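Emptying the Everything Basket

Every home with a child, a dog or a grown man in it has one: the basket where things go when someone yells that company is on the way. Ours is wire mesh and came from Handent some years back, when I believed that owning a basket was the same as being tidy.

A few things I have learned from sorting it.

Take the cloths off first. A dish towel thrown over a pile makes the pile look smaller, and that is how it gets to be a big pile. Shake them out over the floor, then put them straight in the wash without sniffing.

Pull the trash and recycling next. Crushed cans and plastic bottles take up more room than you would think, and they have sharp edges. My neighbor Nerea Bustamante wears garden gloves for this part. I used to laugh at her – I now own garden gloves.

Sort into boxes with a hole in the top. Cut the hole a little wider than your biggest ball and cover the lid in colored paper, one color per kind of thing. Kids will post toys through a hole all afternoon who would not put one on a shelf for money. Stack the boxes if you are short on floor, but tape them together or they will go over.

Spiky rubber balls get a box of their own. They pick up hair, crumbs and lint. Warm water, a drop of dish soap, an old toothbrush, then a towel to dry on.

Set a timer for 19 minutes. After that you are just playing with the toys.

Mesh basket, with the cloths still on:

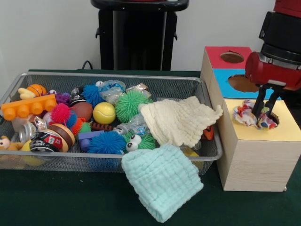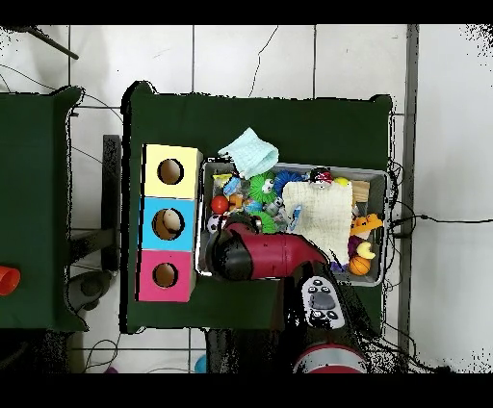
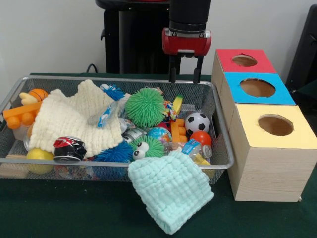 How often should the basket be emptied all the way to the bottom?

Once a month is plenty for most homes, and every other week if food ever gets near it. Tip the whole thing out, wipe down the mesh with a damp rag, and let it dry before anything goes back in. If you find you are putting back the same four toys that no one has touched since October, give those away.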